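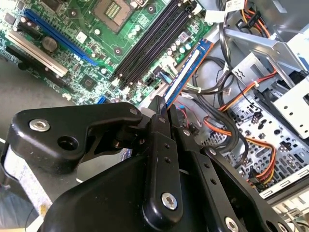
02/02/2019 - Bench notes, tower 3746 (the Dell from the Vesholm lot)

Back on the old green board today, after a good long while of it sitting on the shelf under a tea towel. I'm writing more than I usually would, mainly for Sorin Roman, who takes over the bench in July and has asked me very kindly to stop leaving him notes that just say "memory, see before".

So, memory. The board has the four long slots beside the processor socket, and the blue module from drawer 149 is the one to practise with. It is a tired old stick and we don't mind what happens to it. Please don't use the ones in the Urrego box, they are promised to the Goststead people and I would like them to arrive looking as though they'd been looked after.

What I always forget, and then remember with my thumbs, is that the latches want to be fully back before you start. Half open feels open. You line the stick up, it sits there looking perfectly at home, and one end goes down while the other rides up on its latch and you wonder why you can't get a click out of it. Check the notch against the key in the slot too, with a torch if the light is poor. The slots are dark inside and I have been fooled by them more often than I'd like to write down.

Hold the module by its short ends if you can. I know the middle is the easy place to take hold, but then it tips, and I'd sooner we all kept our fingers off the gold contacts. Press down one end and then the other, firmly, keeping it upright. If it's leaning at all, lift it out and begin again - I have never yet rescued a leaning one by pushing harder.

The processor is out and I'd like it to stay out for now. Do mind the socket. It is open with the contacts bare, and a dropped screw in there would be a sad end to a board that has been very patient with us. I have a proper cover on the list from Vistberg, along with a new strap for the wrist (the old one has gone slack and slides up my sleeve whenever I reach for anything). 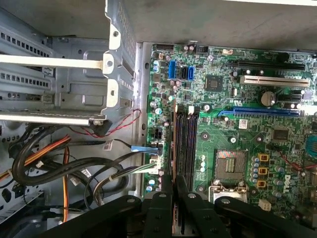 Tower 3746 from above: SATA ports, expansion slots and coin cell, with the memory slots on the left.

A few things while the case is open. The coin cell wants testing before anybody bothers with the clock settings. I meant to do it before lunch, and then the kettle went on and somebody wanted the long screwdriver, and you know how the rest of that goes. There's also a thin red wire lying over the board which I haven't traced yet, so leave it where it is, please, and don't tug it to see what happens. I'll follow it back when I have both hands free.

The SATA ports are blue and black. Before any drive goes back in I want to look up which is which in the manual, as I don't trust the colours to mean the same thing from one maker to the next.

Dust: brush first, then the little hand blower, and go gently near the blue heatsink. No cloths, they leave fluff on everything.

Still to do: test the coin cell, trace the red wire, order the socket cover and strap, and find the lid of the screw tin. The label on drawer 149 is peeling again, so I'll write a new one tomorrow if the good pen turns up.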